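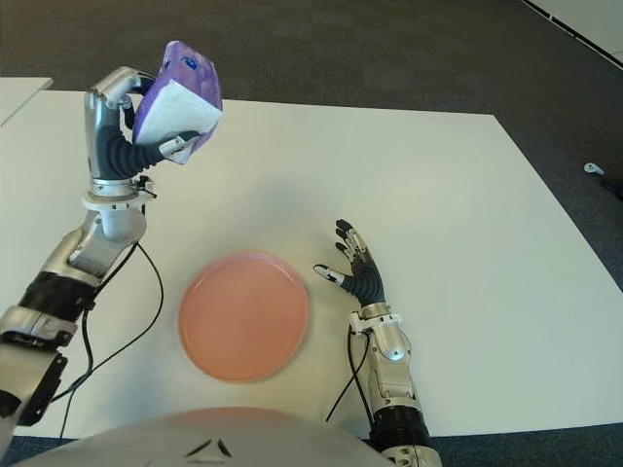

A purple and white package above the table, with the plate at the centre.

Marin Kos looks after the table layouts at Sukcombe. The standard one is short: a white table, one round pink plate, one package.

"The plate goes down first," Kos says. "Everything else is measured from it."
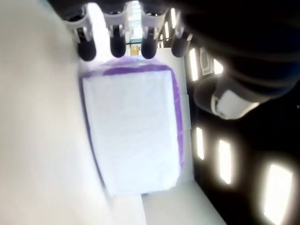 Sukcombe | Packing and Handling Team

Kos prefers packs with a purple edge. "On a white top, a plain white pack has no outline. You lose the corners."

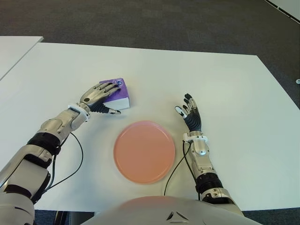

Placing the pack

Layout 61 sets the pack left of the plate. The rim must stay clear. "If it overlaps, we start again," Kos says.

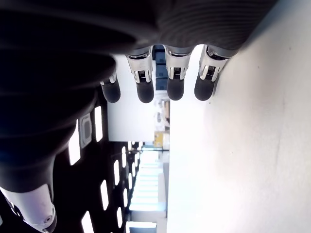 Fingertips by the white surface.

The sheet was last revised in December.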